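I have now spent two evenings reading about leaf wallpaper, and I would like them back. It started on Thursday, when I decided the back wall of my craft corner looked like a dentist's hallway. By bedtime I had 119 samples saved and strong feelings about vines.

The front-runner is a pattern from Csizmadia called Remus. My own corner measures about as much as a generous closet, so the leaves would be larger than my ambitions for the space. The Prasska version is quieter and comes in gray – which is how I ended up with gray the last time.

Then there's the desk. I bought a plain white top from a shop in Stodau because I thought a blank surface would make me tidy. It has made me a person who can see every marker cap she owns. I sorted the lot into jars by color, and by lunch the greens had gotten out.

Still, a white top against a loud wall does work. The wall gets to be busy so the table doesn't have to, at least until somebody needs the orange.
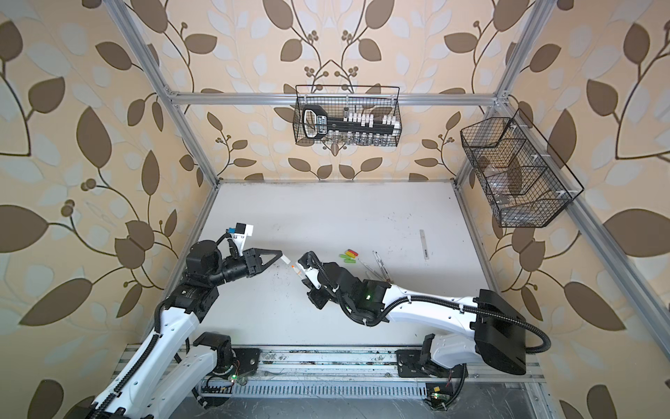
**Filed under:** Walls, Desks & Small Stuff

Big brown leaves, pale blue-gray ones, berries on the vines, beige behind it all, and a white tabletop with little bits of yellow, red and green on it. I'm ordering the paste.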